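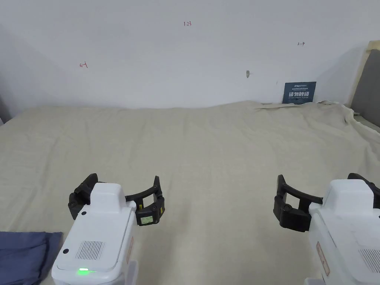

Back from the Cullinane open day and typing this on the train before I forget half of it. Feet hurt. Phone at 13 percent. Sorry in advance for the spelling.

So – Cullinane is the building out past the freight yard, used to be a furniture showroom, now a bunch of small robotics outfits share it. Once a year in March they let people in. I've been meaning to go for ages. Finally did.

Got there late, missed the welcome talk, went straight to the bedroom. They have fake rooms set up on the second floor and the bedroom was the one I wanted. Beige sheet, padded headboard, white wall with red arrows and a "123" drawn on it in what looked like marker. Asked what the 123 was for and got two different answers from two different people, so no idea. Big 请勿触摸 sign propped at the back of the bed. Do not touch. A kid touched it anyway.

The grippers are hand-held, one for each hand. White boxy bodies, black fingers on top, bigger than I expected. You don't program anything, you just do the chore while holding them and they use the recordings later for training. Catherine Niven from Tritarex was running it. She talks fast, I liked her a lot. She said they have 2,567 recordings of bed and laundry tasks so far and she'd throw out a good chunk of them if it was up to her. Too many where the person rushes.

Then we got to try. Line was long, 50 minutes, ate a terrible granola bar.

My job was folding a cloth. Easy, right? No. You can't feel anything through the fingers so you squeeze way too hard, and then the sheet comes up along with the cloth and you've wrecked the whole bed. Took me 2 tries to get a corner and then I let go too early. Catherine told me to slow down and keep my elbows in. Helped a bit. My wrists were sore after and I only did it for a few minutes, no clue how people manage a full shift.

Downstairs was Disen with an arm that sorts screws into trays. Fine, kind of loud. Brineo had a dishwasher demo but it was down the whole time I was there, just a guy with a laptop looking tired. Felt bad for him. Asked if it would be back up by 4 and he said "hopefully" in a way that meant no.

Things to remember if I go again:

- park on the north side, the main lot is full by lunch
- do the bedroom first, line gets silly
- bring real food
- ask about the kitchen room, it was closed off and I definately want to see it

Also I left my umbrella there, green one, by the coats. Emailed them already. My stop's next, will fix typos tonight.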